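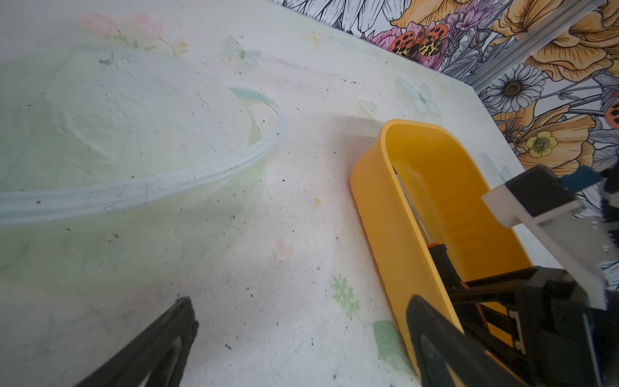 Who signs the bench checklist?
The student running the arms that session signs it before power goes on.

Solinis Robotics Club: Bench Safety Checklist, Station 2

1. E-stop pressed and reset. OK.
2. Cables clear of both arms. OK. One tie replaced.
3. Gripper fingers tight. OK. Spare screws are in bin 12.
4. Tabletop wiped. NOT OK. Dark specks and small debris on the surface. Wipe before the next run.

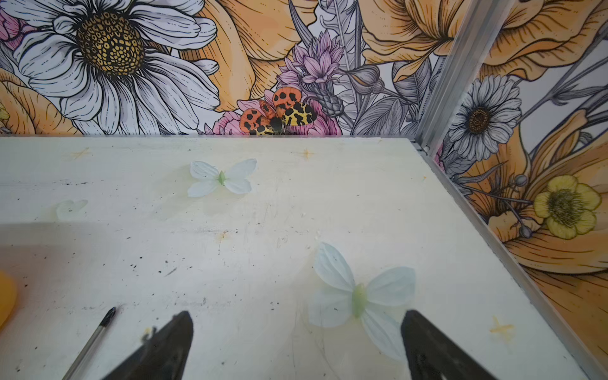 Checked by: Station 2 lead, Solinis Robotics Club | January 9, 2023

5. Loose items put away. NOT OK. Pen left on the table. Pens go back in the cup.
6. Hands out of reach while the arms are live. OK.
7. Yellow dish in place for the Jimance task. OK. Keep the speed low when a finger is over it.
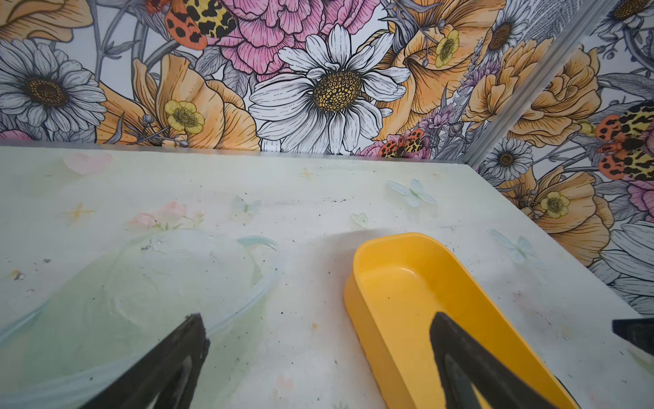
8. Arms parked and power off at the end. OK. Logged under run 483. Next full check is in July.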